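Skiltville Clothing Room: progress report for August

Prepared for the Mamo Fund

Where things stand

The sorting room at Skiltville is open again and the floor is visible, which was more than we promised in the last report. The $800 instalment went on shelving, bag tags and a second folding table from Wimell. The table wobbles. We have folded a beer coaster under one leg and consider the matter closed.

Sorting and folding

We cleared 28 bags this month. Most of it was everyday wear in decent nick, plus the usual single socks, which we continue to store in the hope of a reunion. Plain items go straight to the shelves by size. Patterned and printed pieces are laid out on a cloth first, smoothed, checked over at the hem and the print, and then folded with the print facing up so families can see what they're getting without pulling the whole pile down. They pull the whole pile down anyway, but with better information.

The mauve piece with the tone-on-tone pattern is typical of what lands in the printed pile: rumpled, with a bit of red, white, yellow and green graphic to keep on the outside of the fold.

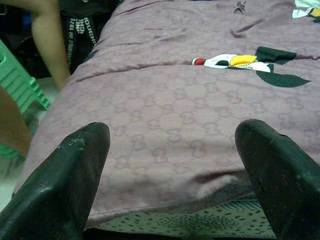

What has slipped

The colour labels for the shelves are 2 weeks behind. Serano sent us a roll in one shade of grey, and the replacement is on its way. Until it turns up we are using masking tape and a marker, and our handwriting is not a strength of the program.

We also planned seven evening sessions and ran five. The heater gave up for the other two and so did we.

Next month

Finish the labels. Start on the winter coats, currently living in the hallway. Fix the table properly, if the coaster goes. No change to the budget is requested.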